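The man from Forkura had offered it on three months' trial, with a further 5 per cent off if we signed before May. I was sent over from Makthorpe to say yes or no.

"It'll do 200 pieces a shift," he said. "You show it once and it remembers."

I asked what happened when the pieces weren't all the same.

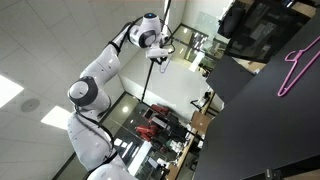 He said that was a fair question and turned a page in his folder. The support line was in Giltholm, open until six. Spare fingers were 100 pounds a pair.

I wrote that down. My mother had done this job by hand for most of her life, and she had never had a folder – only a stool and a radio.

"Could I show it myself?" I asked.

He looked at his watch, then moved over to let me stand where he had been.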